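April 12, 2000
Bench notes, tower PC for the Gultstead office

Wiring inside the case

The side panel is off and I looked first at the cables, before pulling anything. Yellow and black power wires go under the edge of the supply and are held with white ties. I leave these ties alone for now. Fidel asks to write down each connector before it is unplugged, so please do it. The fan header is marked FAN_CPU on the board.

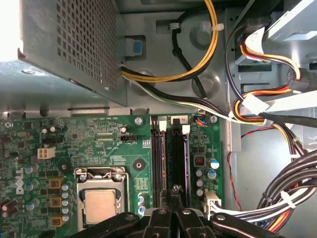 Power supply

It has the small 80 mark on it and some certification symbols. The board has the Dell name. Lutfa wants to know if our spare from Javisbridge fits; I must measure the screw holes.

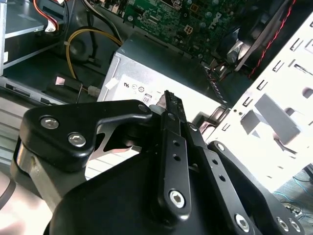

Power supply in the case, green board behind.

Board and drives

The processor is in its socket and has no heatsink on it. Do not switch on like this! One light blue SATA cable goes to the lower drive bay.

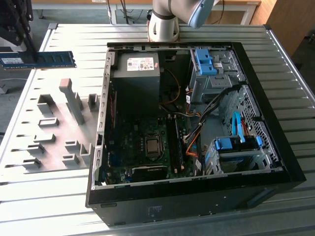 Still to do: new paste, 2 memory modules from Santeri, and ask Rezaul for the 6 short screws.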